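Table rules for two-arm kitchen work – what do you lot write down?

pata_80
Posted February 27, 2018
I've been asked to tidy up our house rules for the kitchen table jobs and I'm stuck on how fussy to be. Our current sheet is a page long and half of it is Ermelinda Pinheiro's handwriting. Draft so far:

1. Clear a strip along the front edge before the arms go live. Bowls go in the middle, forks and spoons further back.

2. Check leads before every run, both the arm cables and anything mains. Ours looked like this when I was writing the rule:

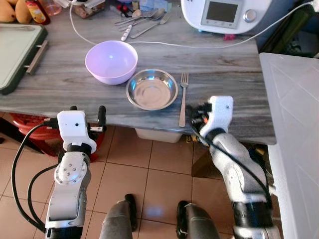
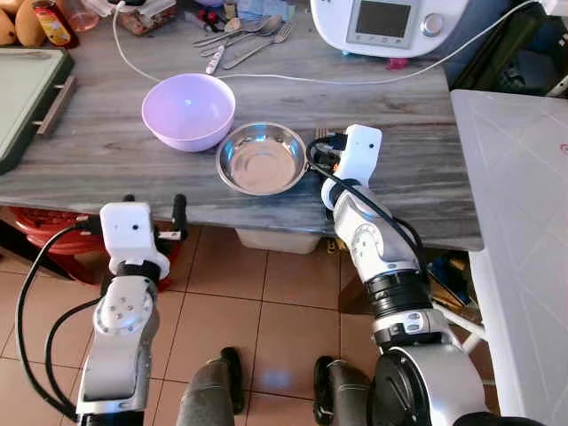

3. One person on the stop button, and they don't do anything else. No phone, no tea!

4. Max speed at setting 2 when there's metal on the table.

Have I missed anything?

botwood7
Rule 2 needs teeth. You've got a white lead running right across the table to that appliance behind the bowls. I'd fail that on the spot – leads go off the back or the job doesn't start.

clenavora
Bit harsh, botwood7. It's a kitchen, kitchens have leads. If the arms only ever learn on a bare table they'll be useless in anyone's house. I'd say note it on the sheet and set a keep-out area.

botwood7
Fine for the lead, but who checks the keep-out area? Ours drifted after someone bumped the table in August and we lost a whole afternoon.

pata_80
Marisol Espinoza says the same as clenavora, for what it's worth. And yes, I can see the steel bowl is a bit near the front for my own rule 1. I'll put a distance in.

vallejo806
Put the distance in hand widths, people do check those. Also add a line about who signs off changes, or you'll have three versions by summer.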